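Every November my sister-in-law asks me when she can buy a robot that picks up after her kids, and every November I say not this year. She has started asking early. So, a thread.

Background for new people: I did 6 years of floor operations for a company that packed small parts into bins. I have sat through more automation pitches than weddings. I like robots. I don't like pitches.

The pitch usually goes like this. Somebody shows you a machine folding a towel. Music plays. Then a slide says "general purpose," and the towel turns into your whole house.

My question is always the same. Forget the towel. Show me it putting loose stuff in a box. Stuff on a surface, box on the same surface, everything ends up in the box. A three-year-old can do it if you bribe her.

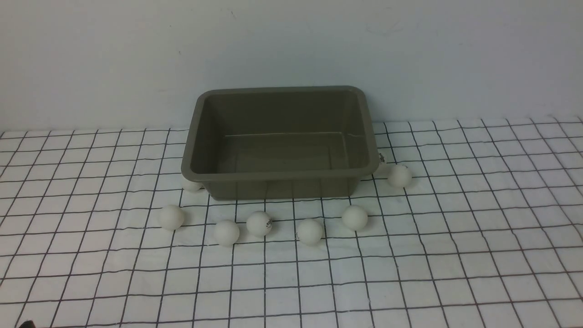 Jintana Inthanon replied that I'm being unfair, and that tidying into a bin is a solved problem, because warehouses have had picking arms for years and they run all night without anyone clapping.

Fair enough, some of them do. But look at what a warehouse gives the machine. Known shelf, known tote, lighting that never changes, and a person down the line who deals with whatever got dropped. I used to be the person down the line.

A kitchen floor at 5pm gives you none of that. There's a sock in it.

Also, "runs all night" is doing a lot of work there. When we trialed the Gokima cell we were told it ran all night. It did run all night. Two of our people ran all night with it.

The number on the Gokima sheet was 800 picks an hour. What we got on a good shift was well under that, and the sheet never said how long it took to reset after a miss. Ask about resets. Always ask about resets.

Okay, now the house version. Two arms seem to be the fashion, and I get why: one holds, one fetches, or each takes its own side.

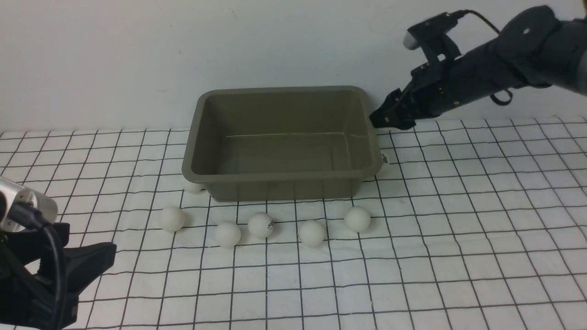 What I care about is the last few percent of a job. Getting most of a mess into a container isn't worth much to me if I still have to bend down for the rest, since the bending down was the chore. Stuff that's out in the open is the easy part. Those two balls tucked in behind the sides of the tub, the ones you can barely see, are what I'd bet on being left over. A kid just slides the tub out of the way. I want to see a machine decide to do that without a person having planned for it.

And yes, I know ping-pong balls look easy. Try it with kitchen tongs. Go on, I'll wait. They roll if you nudge them and they skid if you pinch them off center.

Somebody in my messages says the Yensuk people have this sorted with a softer fingertip. Maybe! I've seen their clip. It cuts three times. I would like one clip that doesn't cut.

Things I'd want before I put any of this in a home:
One take, start to finish, clock showing.
A stranger puts the stuff down, not the person who built it.
Move the box halfway through.
Tell me how many tries you threw out.

That last one is where the conversation tends to get quiet. I asked the Ivis rep at a trade show and he gave me a tote bag.

Price. My sister-in-law found an arm online for $2,228 and sent it to me with a row of question marks. One arm. No table, no software worth the name, and no idea what a Lego is. A nice bin from the hardware store costs less and the kids can already operate it.

To be fair to the other side, I've changed my mind about some of this. Three years ago I'd have said you had to hand-write every move. Now people show the arm how, over and over, and it gets the general idea. I've watched it work on jobs I thought were years off.

So progress is real. Slow, though. You do find yourself cheering for it, one ball at a time, the way you cheer for a toddler with a spoon.

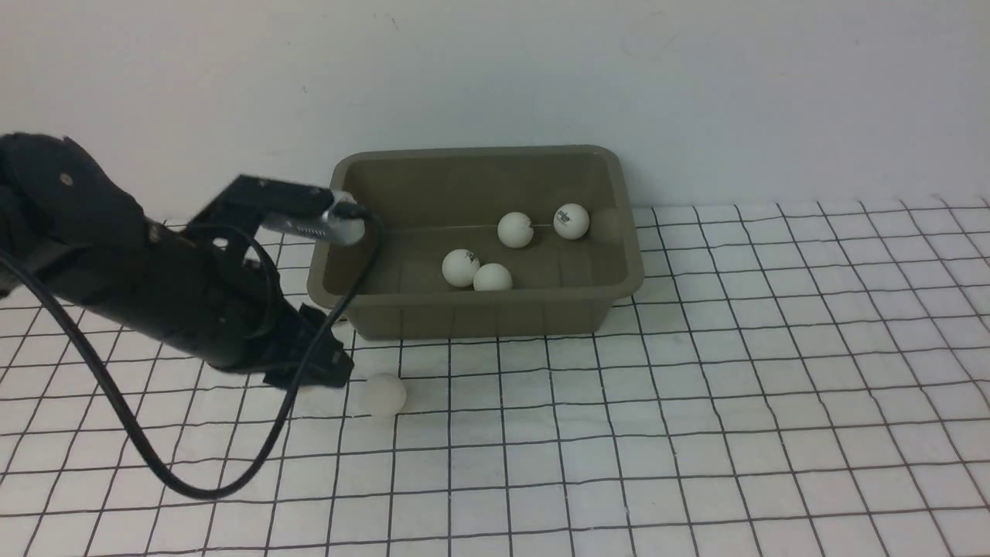
And then you catch yourself and remember you could have swept the lot in with your forearm before it finished the first one. I keep going back and forth on whether speed matters. If I'm asleep, who cares if it takes an hour. If it's humming and clunking next to the bedroom for that hour, I care.

On the shop floor speed is the whole thing. A slow arm on a line is a very expensive shelf. We sent one back to Urnel for that reason – they were decent about it, I'll say that.

Where I've landed, 16/08/2019, so you can all quote it back at me later: narrow jobs in a fixed spot, yes, buy it if the math works. Picking up a living room by itself, no. Loading a dishwasher with my dishes, no, and I don't want to be in the room.

Replies are open. If you have an uncut video, send it. If you have a towel video, please send it to my sister-in-law.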